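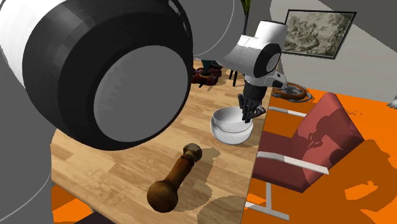
Uniform patches from my grandmother's Scout troop days, what do I do with the sash?

Posted by Zuzana Vaněk in Family History & Keepsakes

Hi all! My grandmother was a Girl Scout leader in Ircombe from the late forties until my mom was in high school, and I've just ended up with two boxes of her things. Most of it is paper (meeting notes, songbooks, a ledger of cookie money that she kept down to the penny, bless her) but there's also her own badge sash from when she was a girl, plus a green leader's dress with the pins still on it.

The sash is what I'm stuck on. It smells like a basement, a few of the badges are coming loose, and one has a brown ring around it that I think is rust from a safety pin. My cousin wants it washed and framed for a family get-together in June. I'm scared to put it anywhere near water. I also can't identify maybe half the badges. One looks like a beehive or possibly a loaf of bread, I go back and forth.

So, can it be washed? Should I sew the loose ones back on? And is there anyone who would want the ledger and the meeting notes? I'd hate to toss them but I live in an apartment and my closet is full.

3 answers

Macario Beltrán
Accepted answer

Please don't wash it! I did that with my aunt's and the red thread in the badges ran straight into the background cloth. Those old embroidery colors can bleed even in cold water, and each badge may behave differently, so there's no safe setting on your machine for this.

For the smell, lay it flat on a clean cotton sheet in a dry room with the window cracked, out of the sun, and leave it alone for a week or two. Turn it over every few days. You can go over it with a vacuum on the lowest suction if you put a piece of nylon screen on top first and hold the screen down so nothing gets sucked up. No fabric spray, no baking soda. I know everyone says baking soda. It gets down in the weave and you never get it all out.

Take the safety pin off if it's still in there. Leave the rust ring. Store-bought rust remover is acid and it will eat old cotton.

Loose badges: I'd sew them, but go back through the old needle holes and use plain cotton thread, a few stitches on each side. Take a picture of the whole sash first, front and back. The way your grandmother sewed them on is part of it too, and if hers were crooked, keep them crooked. Mine had one upside down and I left it.

For framing, tell the shop no glue and no iron-on anything. It should be stitched to a fabric-covered board with a gap between the cloth and the glass. I paid $331 for mine with the UV glass, which hurt, but I've seen what window light does. If that's too much, roll it around a tube covered in acid-free tissue and just bring it out for the party.

On the badges, look for a handbook from the years she was a girl, since designs changed and a later book will send you the wrong way. They turn up at used book sales all the time. Your beehive could be a few things, so I won't guess without a handbook in front of me.

Branislav Kolář

Can't help on the cloth but on the papers, YES somebody wants them. Try the county historical society first and then the local council office. Call before you bring anything. Our society has 2,000 photos waiting to be sorted and they still got excited over one troop's camp menus, because it's the everyday stuff that usually gets thrown out.

A few things I'd do before you hand them over. Scan or photograph the pages with family names on them. Write down what you know: your grandmother's full name, the troop number if you have it, where they met, the years. Put that on a separate sheet in pencil, don't write on the originals. And if there are health forms or home addresses of girls in there, mention it up front so the archive can decide how to handle them. Some of those girls are still around.

Also pull out any rubber bands and rusty paper clips. You get a form to sign that says it's a gift. Read it, mine had a box for whether I wanted things back if they didn't keep them, and I nearly missed it.

Zdeňka Čierny

my mom just put hers in the wash with woolite and it was fine. they're not that delicate

Comments on this answer (2)

Macario Beltrán: Glad hers made it, but what years was it from? The ones from the seventies hold up a lot better than a forties one would.

Zdeňka Čierny: ok fair, it was from the 80s

Update from Zuzana Vaněk

Thank you everybody! The sash is flat on a sheet on the guest bed and the smell is already a little better. My cousin has been told no washing and is being a good sport. I talked to a very nice man at the historical society, Eduard Beneš, and he wants the ledger AND the songbooks. Four of the songbooks have the girls' names inside the covers, so I'm going through those tonight before I let them go. Still no idea on the beehive/bread. My mom thinks it's a hat.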